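4. Apparatus and collection protocol

4.1 The course and its constraints

The work reported in this section was carried out by students in the Hirkell stream of our third-year manipulation course, which runs over a single term and is assessed, in theory, on a working demonstration. The stream takes its name from the building. Teams are given a task family, a pair of hand-held grippers and a shelf in the storage cupboard, and are asked to produce a set of demonstrations good enough to train a policy someone else will then have to evaluate. The final clause was added after the first offering, when every team evaluated its own policy and every team was delighted.

Our task family was soft household goods. The assigned problem, titled "Putero" in the course handbook for reasons predating all of the present authors, asks for the sorting of a mixed heap of textiles into separate piles. Rigid-object sorting had been taken by the other team, who finished early and were gracious about it.

4.2 Hardware

Each operator works with two hand-held parallel-finger grippers, one per hand. The fingers are driven through a symmetrical four-pin linkage and carry blue strips along their inner faces. A camera mounted on the gripper looks out past the fingers, so that the recorded view is close to the one a wrist camera would give on the arm at deployment. This choice is well established and we make no claim for it beyond convenience: the grippers fit in a backpack, and the arm does not.

We considered fitting a force sensor to each finger. A prototype was built by Yolotzin Trujillo and performed very well on the bench, where it was asked to squeeze a block of foam. On fleece it reported a steady nothing, and on a folded towel it reported the same nothing with more noise. The sensor was left out of the final configuration and now holds open the lab's copy of the safety manual.

4.3 Materials

Textiles were gathered from team members' homes under the single rule that nobody should bring in anything they would want back in good shape. The resulting collection, which we call the Cornthorpe set after the street where most of it was being stored, holds 18 items. They vary in thickness, stiffness, pile and reflectance. Three properties gave us particular trouble.

Dark plain fabric offers a camera very little to work with. Folds that are obvious to the operator's hand can vanish from the image, and our annotators disagreed more often over where a black item ended than over any other single question.

Metallic quilting has the opposite fault. Each stitched square throws its own highlight, and small changes in viewpoint rearrange the lot. An early segmentation model confidently reported one quilted item as several dozen separate objects, and could not be talked out of it.

Printed cloth is easy to find and hard to bound. Flowers, leaves and contrasting borders all produce strong edges, very few of which are the edge of the cloth. We kept the prints in the set in spite of several motions from the floor to lose them in the wash.

4.4 Procedure

A trial began with the items dropped from a laundry hamper onto the work surface. We did not arrange the heap by hand. In the pilot we had done so, and on reviewing the recordings found that we had been building very considerate heaps, with a corner of each garment turned up as though it were waiting for the bus.

The operator then removed items until the surface was clear or 17 grasps had been attempted, whichever came first. Operators were free to use either gripper, or both on the same item, and were told only to avoid touching the textiles with bare hands. Compliance with the last instruction was good in the mornings.

We recorded some 1000 grasps over the term. Each was labelled afterward by two annotators using the scheme of Section 4.5, with a third called in where they differed. Sessions were limited to one hour, a figure arrived at by watching the labels get worse and the language get more colourful at much the same rate.

4.5 Grasp labels

We distinguish five grasp types. The names are ours, and we would be happy to see better ones.

An edge grasp takes a hem or free border between the fingers. It is the grasp everyone draws on the whiteboard.

A ridge grasp pinches a fold standing up from the body of the item. It needs no knowledge of where the item's edges are, and so is available in heaps where the edges are buried.

A corner grasp is an edge grasp that got lucky.

A bunch grasp closes on several layers at once without preference among them. Operators turned to it when tired.

A shared grasp involves both grippers on one item, either to spread it or to pass it from one to the other. We had expected these to be rare and had not planned a label for them. They turned up in the first session, and the annotation tool had to be rewritten in May, by which time the person who had written it had graduated.

The ridge grasp deserves a further word, as it accounts for much of what separates our demonstrations from scripted ones. A planner in the Paulauskas style, which looks for the highest point of the heap and descends on it, will produce ridge grasps by accident and will abandon them as readily. Our operators sought them out. Asked about this in interviews, most said they had not noticed doing it, and one asked whether it would affect her grade.

Figure 3 gives the gripper camera's view of a ridge grasp on black fabric lying over a printed cloth, with a silver quilted item behind. The second gripper reaches in from the right. All three of the troublesome material types of Section 4.3 are in view together, which the heap managed without any help from us. 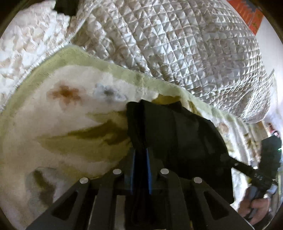 4.6 Limitations of the protocol

The operators were students, they knew what the data were for, and by mid-term they had opinions. Later demonstrations are smoother than early ones, and we cannot separate skill at handling textiles from skill at handling these particular textiles. By the final weeks several operators could name an item from a glimpse of its seam.

The surface and lighting were not standardized between sessions. We at first regarded this as a fault to be fixed and then, as the deadline neared, as a source of useful diversity. Both views are defensible, though we note the order in which we held them.

Hand-held collection also lets the operator's body do a good deal of unrecorded work. People lean, shuffle sideways and change their grip on the handle, and an arm bolted to a bench can do none of these. We discarded trials in which the recovered gripper path lay outside the arm's reach. Trials that lay just inside it were kept, and it is these that we suspect of causing the elbow behaviour described in Section 6.

Last, the labels describe the grasp at the moment of closure and say nothing of what came after. A separate outcome field was filled in for each trial, but its meaning drifted. Early annotators wrote "success" when the item left the heap, while later ones held out for the item leaving the heap alone. We have relabelled the outcomes under the stricter reading, and the totals in Section 5 are lower and less cheerful as a result.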